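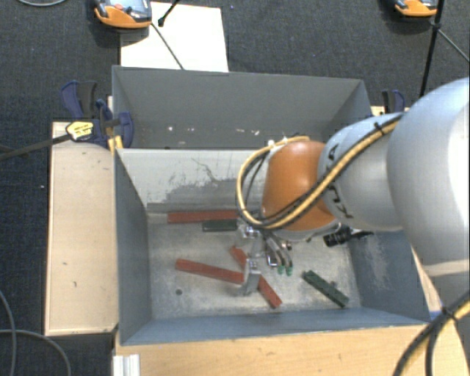 The bin, with three red bars and two dark green ones in it

Metal bin with worn paint: repaint the inside, line it, or leave it alone?

Posted in Workshop & Garage > Storage and Organizing
Asked by Emrys Lougher

Hi all, long-time reader, second time posting (the first one was about a squeaky floor, thank you everybody, it's still quiet!).

I have 11 metal bins in the shop, all the same kind, open on top with sides that slope in toward the bottom. I use them for long narrow bars, red ones and dark green ones, and the bars get put in and taken out pretty much all day Monday and on and off the rest of the week. The one at the top of my post is the one I grab when I want to show somebody how bad it's getting.

The walls are a dark blue-grey and I'd like to keep them that way. The floor is another story. It's just bare metal, dull and scuffed with cloudy light patches all over it. There's a scraped patch low on the far wall with thin scratches above it, and a pale place on the right wall where the paint has rubbed away. Down in the left corner area there's also a small dark round spot. I've rubbed it with a rag and a little dish soap and it stayed right where it was, so I don't know if it's a stain or the start of something.

So here's what I can't decide:

Do I sand the whole inside and repaint it? I have half a can of blue-grey left over from another job that's close enough. But I have a feeling I'd be doing it again by next May.

Do I put something on the floor, like a rubber mat or a piece of carpet? My worry there is that a mat curls up, and then the ends of the bars catch on it. Also I like being able to see into the bin from a few steps away and know what's in there, and the green bars are dark enough that I'd lose them on a black mat.

Or do I leave it alone? My brother-in-law votes for that, but he votes for that on everything.

The building is dry in winter and gets sticky in summer. No heavy oil on anything. I'm not trying to win a beauty contest here, I just don't want rust, and I don't want the bars getting all scratched up from lying on a rough floor.

Oh, and one more thing while I've got you. Would you keep the red and the green together in one bin or split them up? They've always been mixed and I've never had a good reason for it.

Thanks in advance!

Kaj Ravn
(marked as helpful by the poster)

I've had metal bins like that for 13 years, so I've been through all three of your options, plus a fourth one that I'll get to.

Painting the floor is the one I'd skip. I did it twice. The first time I did it lazy, wiped it down and rolled the paint on, and it was coming up in flakes before the month was out. The second time I did it right, sanded, degreased, primer, two coats, let it sit a week. It looked gorgeous! And then it got scratched in the exact same places, it just took longer. Anything you drag across the bottom of a bin is going to win against paint. And the flakes are worse than the bare metal if you ask me, they stick to everything and they get under your fingernails.

The walls I do touch up. Your pale patch on the right side and that scraped part on the far wall, I'd feather the edges with fine sandpaper, wipe with mineral spirits, let it dry, and dab on your leftover blue-grey with a foam brush. Thin coats. Don't bother matching it perfectly. Do it on a day you don't need the bin.

For the floor, here's what I ended up with. Scrub it with a green kitchen pad and a bit of warm soapy water, dry it right away with a towel (and I mean right away, don't let it air dry), then rub in a little paste wax. I use the plain kind for floors. Let it haze over, buff it off. It takes me longer to find the rag than to do the bin. I do mine at the start of summer and again in the fall, and I've had no rust on the bottoms to speak of.

On the round spot: try the end of a wooden stick wrapped in fine steel wool and work just the spot. If it comes up clean and smooth, it was a stain, wax over it and forget it. If you can feel a little crater with your fingernail, it's a pit. Clean it out well, put a drop of rust converter in it, let that do its thing overnight, then wax. I can't tell you which it is from a photo, it's too small for me to say.

Now the fourth option, a drop-in liner. I cut a piece of thin white plastic sheet for the bottom of two of my bins. White, so you can see dark things on it, and I think your green bars would show up nicely. The trick with sloping sides is that the bottom is smaller than the top, so measure down at the floor and then take off a bit more all the way around. Mine is loose, no glue. Once in a while I lift it out and tip the grit into the trash. If you glue it, damp gets in under there and you'll never know what's going on. I did have one curl a little at a corner, and I cured that by rounding off the corners with scissors.

If you go with the liner I'd still wax underneath it.

Prydderch_Annex

just leave it!! its a bin

ok slightly longer answer. bare metal inside a dry building is not going to fall apart on you. we've got bins at our place that look ten times worse than yours and they hold stuff fine. wipe em out when they're dirty. I'd be more worried about grit, cause grit is what scratches things, the metal by itself not so much. get a hand brush and hang it next to the bins so people use it.

carpet is a no from me. holds damp and it smells

rumeck_rita

I mostly want to answer the last part, because I had the same red and green headache with a pile of odds and ends in my garage (mine are dowels I painted myself, so not the same thing as yours, but still).

If you're always pulling a red and a green at the same time, keep them mixed and quit worrying. If you usually need several of one color, split them up. That was really the whole decision for me once I paid attention to what my hands were doing for a week. I split mine and I love it, but I only had four bins to mess with, and it's a bigger shuffle with as many as you've got. Try it with two bins first, one of each, and see if you're annoyed by Friday!

One thing I'd add for mixed bins, and this is a little fussy, so feel free to ignore me. Try to lay everything the same direction. In yours there's a red one along the back and a green one right in front of it, nice and parallel, and then the red in the middle goes off on a slant and meets up with another red. It's the slanted ones that end up on top of each other once the bin gets full, and then you pull on one and three come with it. I cut a strip of scrap wood to stand in the middle of mine as a divider and that fixed most of it. You'd have to angle the ends of the strip to fit against your sloping sides. I used a piece of cardboard to get the angle first and traced it.

Also +1 on the white liner. I used an old plastic cutting mat from the kitchen and it has been great.

Comments

Emrys Lougher: Thank you so much, everybody! I did the steel wool thing on the spot last night and I can't feel any crater, so I'm calling it a stain. It's lighter than it was. I'm going to wax all the floors and touch up the walls on the worst bin first, and get a piece of white plastic for that one to try it out. Kaj, how thick is yours?

Kaj Ravn: Thin enough to cut with a utility knife in two or three passes. If you need a saw it's thicker than you want, it won't lie down in there.

Emrys Lougher: Perfect, that's what I was hoping. And Rita, I paid attention this morning and I grab red, red, red and then a green. So I guess I'm splitting them.

rumeck_rita: Yay! Put the red bin closest to you.

Prydderch_Annex: did you get the brush

Emrys Lougher: I got the brush.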